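Good Habits Around a Robot Hand: A Talk With the Bench Lead at Bekstead

The bench lead at Bekstead has been writing and rewriting the shop's rules for robot hands for six years now, and she'll happily tell you the first version was far too long. "It ran to 49 pages," she says, laughing. "I was proud of every one of them, and I don't think a soul got past the contents list!"

The version in use since May fits on 2 sheets. It was put together with the team at Tevis, who run similar hands and had worked out many of the same habits on their own (often, she admits, with better wording).

The rule she cares about most concerns the pause before a grasp. The hand comes to its ready position above the table with the fingers partly bent and nothing in its grip, and it waits there until the operator says the word "clear" out loud.

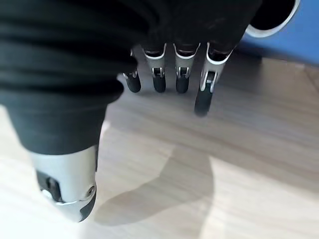 Fingers bent and tips pointed at the table, with no object in the grip.

"People want to skip it, and I do understand — you've done 260 picks and you feel you know what the next one will be like," she says. "But that pause is when you look at the fingertips, and at the cover, and at where your own hands are."

Covers get a section to themselves. Fabric has to stay back from the finger joints, and anyone who sees it creeping forward may call a stop, whether they've been there a day or ten years. Worn fingertip pads are changed as a full set, a practice she picked up on a long and very pleasant visit to Witkowska.

She would like to see shops share more of this. A draft is with Prestitz at the moment, and she's expecting plenty of red ink. "I hope they're picky," she says. "We still haven't agreed on what to do when two people call a stop at once and only one of them calls it off."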